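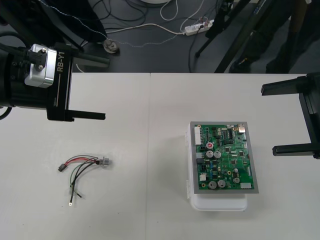

Board and harness on the bench, 2023-08-30

**plukal_bench** wrote:

Control board out of a Sarari heater unit. It's the green one on the gray metal plate, sitting on the white plastic box. The harness is next to it. I have two questions before I put it back together.

1. Do I connect the harness first and then fit the board in the box, or board first?
2. Should I change the silver electrolytics while I have it open? The unit got shut off last December and was in storage until now.

I don't have a service sheet. The seller in Plukalthorpe said he never had one either.

---

**olteanu_fan** wrote:

Harness first. Once the board is down in the box you have no room to get a thumb behind the plugs. I did a similar one from Olteanu the wrong way around and had to pull it all back out.

Leave the caps alone unless one is bulging or leaking. Are the tops flat?

---

**plukal_bench** wrote:

Tops are flat as far as I can tell. No crust around the bases.

---

**drywall_and_solder** wrote:

I disagree on both.

Board first, then harness. If you plug everything in and then try to lower the board, you're pushing against the wires the whole way and it's easy to trap one under the plate. I've repaired 16 of these style boards and pinched a wire on two of them, both times doing it harness first.

On the caps, flat tops don't tell you much. If you have a meter that reads ESR, use it. If you don't, replace the big ones. It's cheap.

---

**olteanu_fan** wrote:

You can route the wires out to the side so they don't get trapped. And replacing parts on a working board is how people lift pads. Do we even know it's faulty?

---

**plukal_bench** wrote:

It's not known to be faulty. It ran before storage. I just want to do it once. I don't have an ESR meter.

Here is the harness:
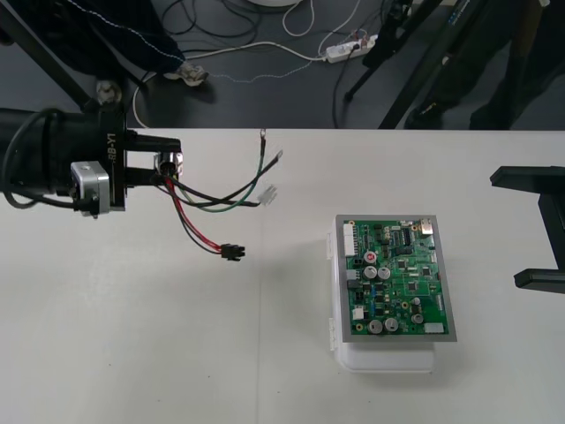 The part I'm unsure of is the ring terminal. I took the harness off the old chassis in a hurry and didn't write down where that one went. The plugs I can match by size, but the ring could go on any screw.

---

**roddale_rick** wrote:

A ring terminal on a harness like that is very often the ground. Don't go by wire color alone, though. Put your meter on continuity between the ring and each pin at the other end of its wire, then find out which of those pins goes to ground on the board. Takes almost 7 minutes if you're slow.

If it is ground, it goes to bare metal on the chassis. Scrape the paint off under it if there is any.

---

**drywall_and_solder** wrote:

Agree with that. Also look on the old chassis for a screw with a clean circle around it. That's where the ring was.

---

**plukal_bench** wrote:

Good idea, I still have the chassis. Will check tonight.

Any preference on where to buy caps if I go that way? Roddale has a bag of 100 mixed but I don't know the brand.

---

**roddale_rick** wrote:

Skip the mixed bag. Read the value and voltage off each can and order those from a proper parts supplier. Get the 105 degree ones.

---

**olteanu_fan** wrote:

Still say leave them in. Power it up first and see.

---

**plukal_bench** wrote:

Found a clean circle on the chassis next to the lower bracket, and the ring fits it. I'm going to try board first and leave the caps for now. I'll order a set so they're in the drawer.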